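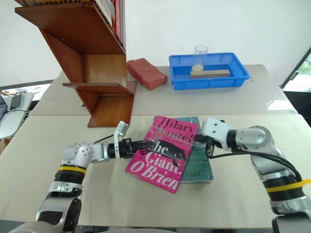

Paperbacks are what keep the doors open, according to Alfredo Lacson, and hardcovers are what bring people up the stairs. His secondhand shop in Virnmont took in 3477 books last year and sold 2572 of them.

The rest go to the back room – novels mostly, shelved by author. Lærke Overgaard prices them on Tuesday-quiet mornings, before the shop opens at 11. Historical fiction moves fastest in December.

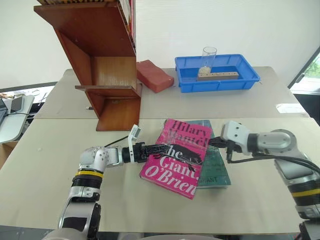 What the shop will buy

Lacson pays cash for clean copies and gives store credit for worn ones. He turns down encyclopedias and anything with a damp smell. Sellers can bring up to 85 books at a time.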